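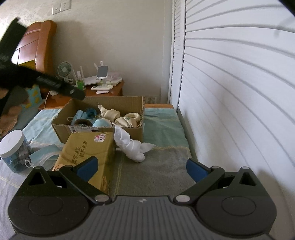

Grendness Small Things

README, December version

Hi! Grendness is a collection of 782 pictures of small household things going in and out of a cardboard box. Keychains, masks, tissues, knitted toys, jars, all the stuff that lives in a drawer until you finally decide to sort the drawer. I put it together with Bogdan Enache, who did the labels, and I wrote the names list, so if an object has a silly name that's on me.

What's in it

The objects are deliberately a mixed bag. I wanted soft next to hard and fuzzy next to shiny, because my own drawers look like that and I bet yours do too. The main groups:

soft: plush figures, a beige knitted toy with a ring-shaped loop, knotted cloths, tassels
paper and mask: tissue packages, blue face masks (folded or crumpled)
containers: jars with white lids, small pouches, a gold box
rough: the brown bristly coil, which I love and which snags on everything
tiny: beads, rings, small ornaments on cords

The cardboard box has its own label, box_main, and so does the cloth underneath. A thing counts as inside if most of it is below the rim. If it's draped over the edge we used on_rim, and yes, Bogdan and I argued about on_rim for most of a Friday. A thing resting on top of other things in the box is still inside.
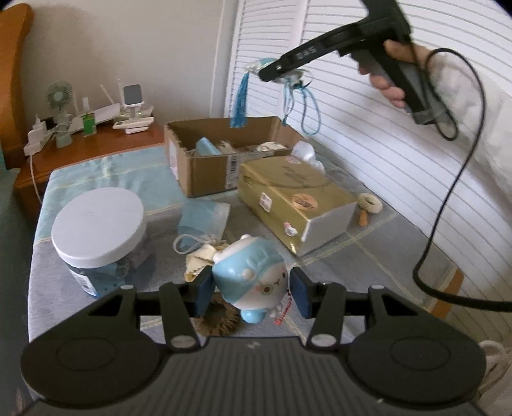
Figurine with the light blue cap-like head, plus the gold box, the bristly coil and the big-lidded jar.

Folders

pictures/ has all of the pictures, JPEG
labels/ has one text file per picture, same name
names.txt is the list of object names
notes.txt is my running list of odd cases, please read it before you write to me about the knotted cloth

Each label file has one object per line: name, place, and a touching flag. Place is inside, outside, on_rim or held. The flag is yes if the object is pressed up against another one, and we were pretty generous with it.

How I name things

I go by what a thing looks like. So the white cloth tied up with two pointy ears is bunny_cloth, even though it's a cloth with a knot in it and you could pull it flat in a second. Tissue packages are tissue_pack whatever the wrapper says (the printing on the yellow-tan one is Chinese, and we don't transcribe it). Masks get a single label per pile, because telling one blue mask from the next in a heap made both of us cross-eyed. Cords and chains belong to whatever they're attached to – a beaded chain on a figurine is part of the figurine. A loose cord is its own object.

Stickers are ignored completely. There are a lot of stickers! If you need them, you'll have to add them yourself, and I'd be happy to take the files.

Known problems

The light blue things are the hard part. Light blue pouch, light blue cord, blue masks, and then a bluish cloth underneath, so the edges can get mushy. I went over those labels 2 times and I still wouldn't swear to all of them.

Plush toys lying on their side sometimes got labeled cloth in the first pass. Bogdan fixed the ones he found. The clear jar is labeled as one object and we don't label what's in it.

There are 3 label files with no objects listed. Those are mistakes, I just haven't gotten to them.

What people have done with it

Octavian Ursu used it for a sorting exercise in his evening class at Perimex, where people had to write packing rules for a box and then check them against the labels. He tells me on_rim caused arguments there as well. I use it mostly to test my search page (type in "knitted", get the knitted toy, feel good about life).

I wouldn't use it for anything where size matters. There's no ruler and no scale, and I didn't measure the objects.

What's next

I'd like to get to 900 pictures and stop there. More rough textures would be great, and some wooden things, and probably fewer masks. Octavian also wants a names list in Romanian, so names_ro.txt will show up whenever he sends it.

Using it

Free for study and hobby projects. Please mention Grendness somewhere, and if you change the names list, call your copy something else so people don't mix them up. Corrections go in fixes.txt, one per line, with the picture name first.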